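Sanberg Records Office
27 November 2018

1/ The Records Office is updating its guidance on how households should store family papers over the winter. The posts that follow summarize the main points. The full leaflet is free at the front desks in Sanberg and Erthorpe.

2/ Heat and damp do more harm to paper than age does. Please keep letters, deeds and certificates out of attics, garages and basements. An inside closet on a main floor is usually the best choice in an ordinary home.

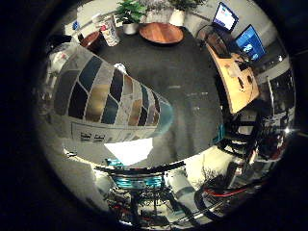 3/ Labels matter as much as boxes. A family collection with no names or dates on it loses much of its value within a generation. Dark block lettering on a white band, as seen here, can be read from a step away - please use pencil on the papers themselves, and keep ink for the outside of the box.

4/ The office took in 2594 items from local families over the past year. Over 40 of these gifts arrived in plastic grocery bags. We ask donors to use a clean cardboard box instead, packed upright and not too tightly.
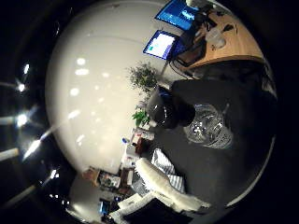 Can I laminate an old birth certificate to protect it?
Please do not. Lamination cannot be safely undone, and the heat may damage the paper. A clear polyester sleeve, open on 2 sides, gives good support and lets the sheet be taken out again.

5/ Metal paper clips and rubber bands should be removed before storage. Rust stains spread from page to page, and old rubber sticks to whatever it touches. Folded letters may be opened flat if they do so without force.
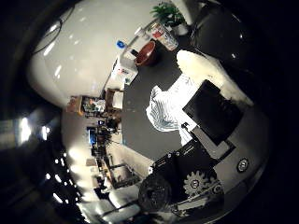
Striped cloth and flat black slab on a dark tabletop.

6/ The De Graaf reading room will be closed for shelving work until February. Requests for the Gekberg parish registers will be handled by mail during that time. Please allow 3 weeks for a reply.

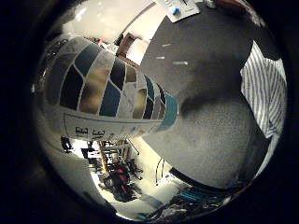

7/ Donations
Please write to the office before bringing in any material. A short list of what you have, with rough dates, is enough for a first letter. Staff cannot give money values for family papers.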